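**Thursday, late**

Budget day. I had the spreadsheet open by eight and closed it at six with two lines still red.

The fingertips are the first problem. We are on the last set from Grolex and the left one is getting smooth where it meets the part. A pair is $100 and they only ship in boxes of 10 pairs now, so the cheapest order I can place is more than I put down for all small parts this quarter. Đạt thinks we could cast our own covers in the shop for a lot less. He is probably right, but then somebody has to spend the time, and it would be him, and he is already booked on the wiring.

Duyên came by before lunch and asked why we need a second wrist camera at all. I told her the spare is for when the cable goes, because the last time the cable went we lost four days waiting. She wanted that in writing. I wrote it out in the notes column and she signed off on the $720. So that one is done.

The second arm is not done. Saltbridge sent their quote at noon and it leaves out the mount and the controller license. I called and got Fuseini Owusu, who was polite and said the mount is "normally quoted separately." I asked him to quote it together. He said Monday or Tuesday. I have put a placeholder in the sheet and colored it orange so I don't forget it is a guess.

Diễm wants us to look at Flirer before we commit. Their arm is lighter and the service contract is shorter. My worry is that everything we have written so far assumes the one we own, and the hours to move it over don't show up on anyone's quote. I asked her to put a number on those hours. She said she would try.
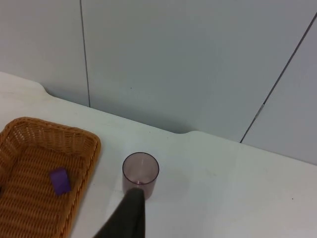
After lunch I went through what we really use on the bench, item by item, to see what could come off the list. The props cost almost nothing. Blocks, cups and baskets all come out of petty cash and I am leaving them there. The second table can wait until fall. The better lights can't wait, Nelli has asked three times, and $700 for the pair is fair. I moved the table money over to cover them.

Nelli also asked for a label printer. I said yes without looking it up and then had to look it up. Fine, it fits.

Still open:

- Saltbridge total with mount and license
- Diễm's hours for switching to Flirer
- Grolex box, or Đạt's homemade covers
- whether shipping from Đặng is in their price for the bench rails or on top

I want to settle the fingertips first. If the left one gives out in the middle of a run, the rest of the list doesn't matter much that week. I may order the box and take it out of travel — I wasn't going to the fall meeting anyway.

Home at seven. Leftover soup. Have to remember to send Duyên the new version before she prints the old one.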